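Unit 3: Gathering Examples for a Learned Grasping System
Instructor: Rungnapa Phuthong

A learned grasping system can only be as varied as the examples it is given. This unit covers the collection stage, using the Flumix bin-picking set, which holds 1,926 recorded attempts. Students should read the Ñahui collection guide before the lab.

An attempt begins when the arm leaves its rest position and ends when the fingers open again or the time limit is reached. Failed attempts are kept and labeled as failures. Bars are to be left where they fall, including those lying against a wall.
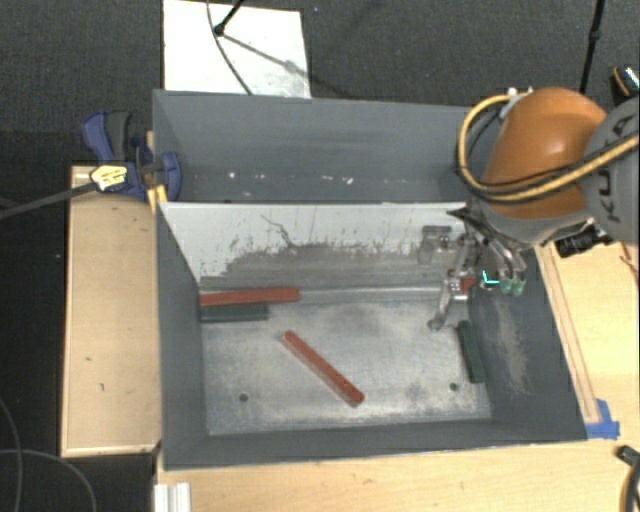
Figure 3.1. KUKA arm with multi-fingered gripper at the divided bin; red and green bars in the front compartment.

Bars near a wall leave little room for a finger on one side and are often missing from sets arranged by hand. Each group will record 300 attempts and enter the starting layout for each in the log. The bin must not be moved during a session.

Logs are due before the Saturday review, which Yeison Carhuamaca will lead. Groups should be ready to explain any attempt they have removed.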